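Cloudy home-pressed rapeseed oil, is it off?
Posted in Kitchen and Larder, 31 Jul 2023

I bought a small hand press in May and have been pressing rapeseed from a farm shop in Kakthorpe. The first few bottles were fine. The latest one, pressed from 6 kg of seed, has a haze through it and a layer at the bottom. It smells normal, a bit like cabbage. It has been in the garage with the lid on. Can I still cook with it or should it go?
Teodor Bogdan

2 replies, 227 views

Aurel Radu
Probably just fine bits of seed. Cold pressed oil needs time to settle and most people bottle it too early. What I do:

Leave it in a tall covered jar for a week, somewhere cool and dark. Don't move it.

Pour off the top into a clean dry bottle and stop when you get near the layer. The dregs go off first, so don't keep them with the rest.

If it is still hazy, put it through a coffee filter. It takes ages. I did a litre once and it was more than 24 hours before the last of it was through.

Keep a little back from each batch in a small tube with a screw cap, so you have something to hold the next one against. Clear and golden yellow is what you are after.

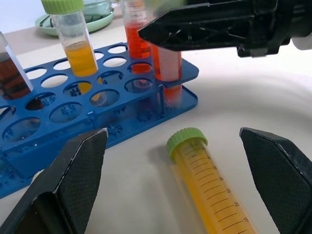
Write the pressing date on the bottle. I use mine within a couple of months, and keep the open one in the fridge. It can go cloudy in there from the cold as well, and that clears when it warms up.

If it ever smells of putty or old crayons, bin it. Don't put it down the sink.

Ghiță
had the same with mine, was damp seed. dry it properly before you press. also a garage is too warm in summer, mine got up to 37 degrees last year and the whole lot went rancid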